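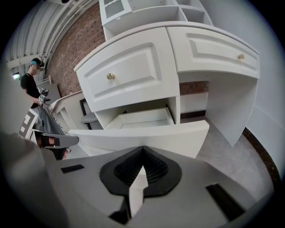

Drawer backs out fine, then drops at the front. White painted cabinet, brass knobs

mdf_or_not
Posted September 2025
Painted white unit, raised panel fronts, one small brass knob per drawer. The lower left drawer opens freely when empty. Loaded, the front sags and the top edge rubs the rail on the way back in. Side clearance is 2 mm. Runners are Hrubý side mount, original to the unit as far as I know. Replace the runners or shim them?

Ugwu_Joinery
Shim first. With 2 mm of clearance you have no room for a thicker runner anyway. Pull the drawer, check that both runners are level front to back, and check the rear screws. On these the rear screw usually goes into the back panel edge and works loose.
Salamatu Ugwu

hilthorpe_dave
Disagree. A runner that sags under load has worn rollers, and a shim only moves the rub somewhere else. Replace the pair. I did 16 of them in a kitchen in Hilthorpe and stopped shimming after the first few.

Ugwu_Joinery
Worn rollers give side play as well. OP hasn't mentioned side play.

mdf_or_not
No side play that I can feel. Left rear screw turns by hand.

Ugwu_Joinery
Then there's your sag. Plug the hole with glued hardwood dowel, redrill, refit.

brasspolish
Separate point. Are the knobs tight? A single knob on a wide drawer racks the box if you pull off center, and that loosens the rear fixings over time.

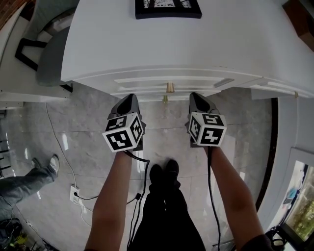 mdf_or_not
Knobs are tight. On the front with the molded trim I have one knob above another, and both panels run true. The trouble is confined to the wide drawer.

brasspolish
Two knobs on the wide one, then. Landiton sell a plain brass round that would be near enough.

hilthorpe_dave
Drilling a second hole in a painted raised panel to fix a loose screw is overkill. I'd sooner fit new runners.

brasspolish
It's one hole. Masking tape on the face, backing block behind.

mdf_or_not
Dowel is in and curing. Leaving the knobs alone for now. If it drops again before December I'll order runners from the Brerkevthorpe place and post the part number.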